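Give Renters the Outlets They Need
By Seung-woo Shin
24 June 2025

My first apartment in Cultano had 13 outlets. I know the number because I drew a floor plan before I moved in and marked every one. Eight of them ended up behind furniture, one was painted shut, and the bedroom had a single pair in the corner farthest from the only wall where a bed would fit.

I lived there for six years and bought a lot of extension cords.

People who own their homes tend to see this as a small complaint. An owner who wants an outlet beside the bed calls an electrician and has one by the end of the week. A renter has to ask, and the answer is usually no. My landlord, a management firm called Grindalard, told me in writing that any change to the wiring was a "structural alteration." I had offered to pay for it.

So renters make do. We run cords along baseboards and under rugs, where they should never go. We plug a strip into a strip, knowing better. 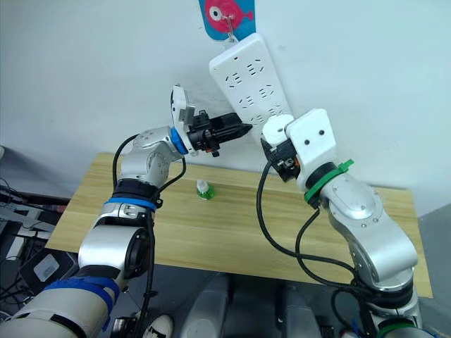

A power strip mounted on the wall above a wooden table.

I have nothing against power strips. A good one, fixed in place and used for lamps and chargers, is fine. My objection is to a rental market that treats them as part of the building. Space heaters and window air conditioners get plugged into them every year because the wall outlet is on the other side of the room, and July in Cultano is hard to sit through without cooling.

The city's rental code asks for heat, hot water and a working lock. On outlets it says only that they must be safe. It does not say there must be enough of them, or that a tenant should be able to reach one.

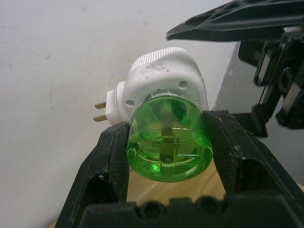
The rule I would like to see is simple. If a tenant asks for an outlet, offers to pay, and hires a licensed electrician, the landlord should have to agree or give a specific reason in writing. Older buildings with wiring that can't take more load would have a specific reason. They would also have a problem worth putting on paper.

Landlords will say it costs them money. My quote was 1000 dollars for two outlets, all of it mine to pay, and the outlets would have stayed behind when I left. Grindalard would have had a better apartment to rent to the next person.

I have since moved to a building on the Yeo side of town. The owner there let me add an outlet in the kitchen after one phone call. I still have a box of extension cords in the closet, and I would like to get rid of it.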